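List: twoarm-users
Subject: Re: right arm drifts low after a long day
Date: 1 August 2023

Hi all,

Sorry for going quiet on this, we were moving benches for most of July and I only got back to the cell last week. Picking up from the earlier message:

> We have two arms on one table, same as you I think, and the right one
> starts the day fine and by late afternoon it's setting things down
> low. Left one is okay. We re-zeroed it twice and it comes back. Did
> you ever find out what yours was? Also how are you dealing with
> the cable on the outside of the arm, ours keeps snagging.
> - Dernadis shop

Yes! Well, mostly. Ours was two things on top of each other, and that's why it took me so long.

First one was the base plate. I'd torqued the bolts when we set the thing up and never touched them again (I know, I know). One corner had backed off just enough that you couldn't feel it by pushing on the column, but with the arm stretched way out over the table you could see it in the numbers. I pulled all 4 bolts, cleaned the plate and the underside, put them back in a cross pattern and went around a second time after a day of running. If you only re-zero you're zeroing on top of a loose plate, and I bet that's why yours keeps coming back.

Second one was the cable, so same answer to your other question. I had it tied too tight between the upper joints. Every time the arm folded over to reach the near side of the table, the cable pulled on the wrist a little. I cut the ties and left a fat loop on the outside, and then ran the arm by hand through every pose in the job, slowly, watching only the cable. Takes forever, do it anyway. On the left arm I let the gripper cable hang in one really wide arc and it has been happy like that.

After that I did the check I should have started with. I put a bin on the table, bring a soda can over to the rim lying on its side, stop there, and look at the gap with my eyes down at table height. Then I write down the height reading. Morning reading was 1,048 and before all this it would wander as far as 1,120 by the end of a shift (raw counts, not mm, don't ask me why Inby shows it that way by default). I ran 87 cycles on Friday and it stayed almost dead on the whole time. Go slow on the last bit of travel or you'll be picking a squashed can out of the fingers.

Still on my list: the wiring on the shelf under the front edge is a rat's nest, and I'd like the power strip up off the shelf and the loose cords in a tray. I also want to try the Zirkis finger pads on the right side to see if they grip a round thing any better. If anyone here has them on already, do they leave marks?

One question back at Dernadis: are your plates bolted straight to the tabletop or to a rail underneath? If it's a rail, check that first, before you take the arm off. I'm told the folks at Ikeda chased the same thing for a month and it was the rail.

Picture from the can check is at the bottom.

Cheers,
right-arm person at the Inby bench

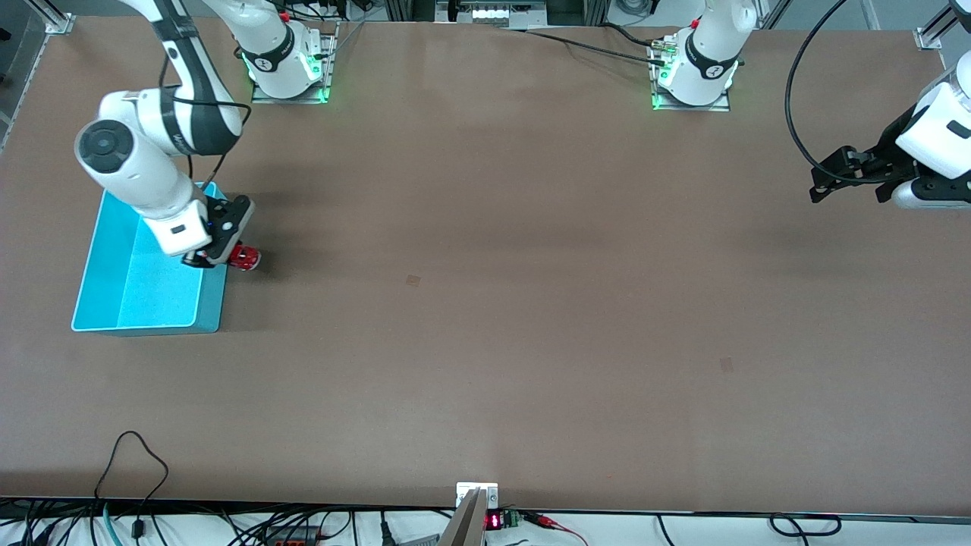

Can check at the bin rim, right arm holding, left arm gripper empty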